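Module 4, Handout 3
Parcel delivery to small towns: promises, costs and the last leg

Read before the seminar on Sunday. Bring the worksheet from Handout 2.

1. Where we left off

Last time we looked at how an online gift shop takes an order in one country and has it delivered in another. The shop usually owns very little of the chain. It takes the money, passes the order to a partner near the recipient, and the partner buys or packs the goods. The term for this is local fulfilment. The other method is cross-border shipping, where the item itself travels the whole way.

Our running case is Gatine, a web shop selling flowers, cakes and boxed sweets. It lists 962 towns as delivery destinations and has a partner in 100 of them. Every other town is served from the nearest partner, sometimes several hours away by road.

2. The destination page

Each town has its own page on the Gatine site. Most of the text on these pages is general: where the town is, what district it belongs to, which festivals are kept there. The part that matters to the buyer is short:

Order cut-off time
Earliest delivery day
Which products can be sent
Delivery charge
What happens if the recipient is out

Look at the page for Zirkley, which has no partner. It offers the full range, fresh cream cakes included, with the same cut-off time as the page for Gerbridge, which has one. The two pages were made from a single template and the cut-off was never changed. Mark this on your worksheet as a template error. We will come back to it under complaints.

3. Cost of the last leg

The last leg is the journey from the partner's door to the recipient's. In Gerbridge a driver makes 8 drops on a normal round. In Zirkley there may be one order in a week, and that order carries the whole cost of the trip.

A shop can charge the real cost, spread it over all orders, or hold orders back until there are enough for a round. Gatine spreads it. Buyers sending to large towns therefore pay a little towards deliveries in small ones.

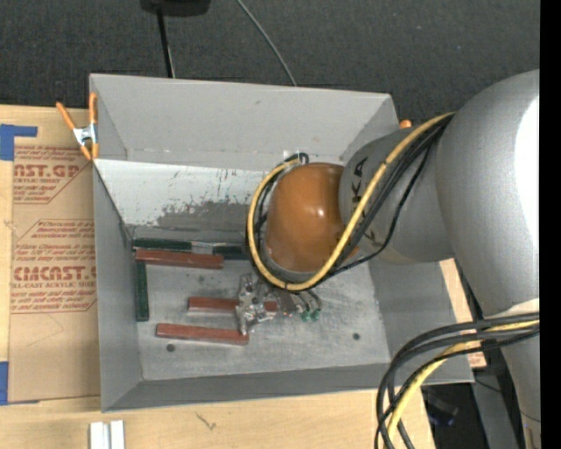

Egger told last year's group that spreading the charge only worked while the small towns stayed a small share of orders, and that once Zirkley and places like it grew, the shop would have to put up the price for everybody or start dropping pages. Several of you made a similar point in the first worksheet.

Work out for yourselves what share would be too much. Use the charges table in Handout 2 and leave out festival weeks.

4. Dates that cannot move

A book that comes a day late is a nuisance. A birthday cake that comes a day late is a refund. For dated gifts the shop should show the last safe order day for that town, and refuse the order after it. Gatine accepts the order and sends an apology by email, which costs more than 7 refused orders would.

5. For the seminar

Write a new Zirkley page of your own, no longer than one side. Keep the town description to two lines. State the cut-off, the products you would remove and the charge. Be ready to defend the charge.

Reading: chapter 5 of the course book, first half only.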